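2020-05-17

Back at the sourdough rye, trial 4 with the Plernau flour. I fed the starter last night before bed and it had come up nicely by breakfast, domed and smelling of green apples, so I went ahead and mixed the full batch, which I'd half promised myself I wouldn't do until the scale was fixed (it still drifts by 2 grams if you lean on the bench, so please don't lean on the bench!). Hydration went up a little from January's notes. The dough weighed 2,074 grams all in, and it felt slacker than I like, but rye is always a bit like wet clay and I try not to panic anymore.
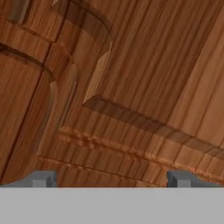
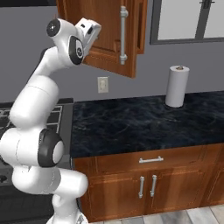
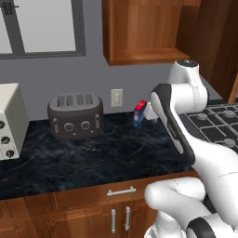
Govindasamy wrote in the margin of my last entry that the crumb was gummy near the base and that I'm cutting the loaves far too early, and wouldn't it be kinder to everyone to wait a full day? Fair enough. I've wrapped both loaves in the Skenis linen and put them up on the high shelf, where I'm less likely to give in.

Bake was 60 minutes in the Flendier tins with the lids off for the last stretch. The crust came out darker on one side, so I'd turn them halfway next time. I also forgot the caraway, again. Still to do: wash the proofing baskets, order more of the coarse flour, and write down the water temperature before I start pouring.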